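Gripper group news: February
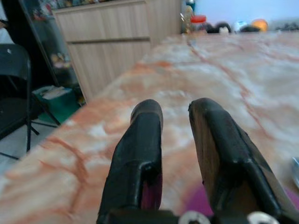

The view from the wrist camera, with both fingers over the marble-top table.

The manipulation group has been meeting in the Trnka room since the start of term, and most of the work so far has gone into collecting demonstrations for the tabletop event at the Ornar student competition. Each demonstration is one person driving the arm through one pick and place while the wrist camera records. We have 3545 saved. Of these, 523 still need a task label before they can be used for training. If you recorded any of them, please open the sheet and fill in your own rows first.

Members have asked why the newer recordings are shorter. We now stop as soon as the object is released and the arm has lifted clear. The older ones ran on until the arm was back at its rest position, and the extra part was being trimmed by hand. Please use the new stopping point for everything from now on, including repeats of old tasks.

The competition rules allow either the standard fingers or a pair made by the team. We are staying with the black stepped pair. One finger has lost some of its coating, and Čestmír Vávra has asked that it not be sanded or repainted before the event. A change in how the fingers look to the camera would mean recording a fresh set to go with it. Spare fingers are in the drawer marked Gevton.

The software side has moved over to Rurnusier, our own scheduling script. It replaces the sign-up page and gives each driver a block of 30 minutes. You can swap blocks with another member, but do it in the script so that the log matches. The target is 400 more demonstrations before we freeze the set. Of the ones already saved, 530 were done by first-year students, who had no time on the arm at all last year.

New members can join at any point this term. You do not need to know any programming to drive the arm. Come at 4:30 p.m. and ask for the short safety talk, then watch one block before taking your own. Long hair should be tied back and sleeves rolled up.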